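Fusden Hand Kit

The Fusden Hand Kit is a hand-held gripper sold as a kit for people who want to teach a robot arm by doing the job themselves first. You hold it, you squeeze it, a wide-angle camera on top records what the two fingers get up to, and the recordings go off to train whatever arm you own. I look after this page of the wiki and I've had a kit on my bench since September, so a fair bit of what follows is my own experience (feel free to add yours on the talk page, I do read it).

Background

Fusden began as a side business of Ackroyd, a small shop that made replacement fingers and brackets for secondhand robot arms. So-yul Hong, who drew up the original finger bracket, wanted a way to gather demonstrations at home without tying up an arm all day. The first version was a pair of kitchen tongs with a camera bolted on, and I'm told it was dreadful. The second had a proper trigger and parallel fingers, and that's more or less what you can buy now.

The name causes some confusion. Fusden is the company, the Hand Kit is the tool, and Tekier is the software that comes with it. Older forum posts call the whole lot "the Tekier", so search under both if you're looking for help.

What you get

The full kit costs $499 and comes with the handle, two black fingers, the camera and its mount, a charging cable, a printed calibration card and a year of Tekier. There's also a parts-only version at $199 for people who already have a camera and a 3D printer, and if you're handy I'd say go for that one! You print the handle yourself, which took my poor old printer the better part of a weekend, and the bolts go in with an ordinary hex key.

Finger pads are sold separately. They wear faster than I'd like, and the glue on the stock ones lets go if you leave the kit in a hot car, so keep it out of the boot in summer.

Recording

A session is simple enough. You wave the fingers over the calibration card, pull the trigger twice to start a take, do the task, then pull it twice again to finish. Tekier cuts the takes apart for you and flags any where it lost track of the hand. It's pretty good at this, though it does sulk when you move quickly, and fast swings come out as smears that you'll want to throw away.

My favourite jobs for it are the humble ones: packing away groceries, sorting lollies and chip packets, putting things into a tub and taking them out again. Soft packaging is where a kit like this earns its keep, as a crinkly bag never sits the same way twice and it's murder to program a grasp for it by hand.
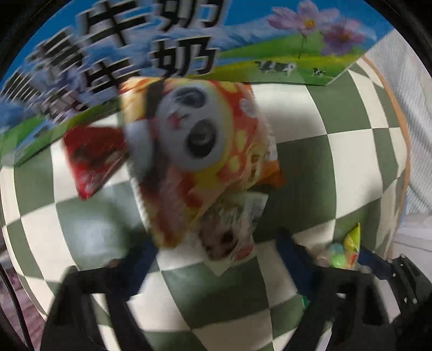

I'd plan on 62 good takes per task before bothering to train anything. Fewer than that and my arm would reach for the right spot and then close on thin air, over and over, which was funny the first evening and not so much by the third. Change the surface underneath as you go, too. I did my first lot on one bit of bench and the poor thing was completely lost when I moved it to the kitchen.

Battery life is 12 takes short of useful, if you ask me — I always seem to run flat just as I'm getting into a rhythm. You can record with the cable plugged in, but it pulls on your wrist.

The Prarkorton service

For people who'd sooner skip the training side, Fusden offers a paid service called Prarkorton. You upload your takes, their people check them over, and you get a trained policy back along with a list of the takes they rejected. I tried it once, on a sorting task. The policy was decent and the notes were better, as they picked up that I always came in from the left with my elbow high. I hadn't noticed at all. It's priced per task, and you need to ask for a quote, which I find annoying.

Reception

Users on the forum are mostly fond of the kit, me included. The usual gripes are the pads, the battery and the stiff trigger, which has been loosened in newer units. People with small hands still find the handle chunky, and there's a slimmer printable one in the files section. Left-handers should know that the cable exits on the wrong side for them, and flipping the mount means calibrating all over again.

See also

Ackroyd bracket
Tekier file format
Printable handles and pads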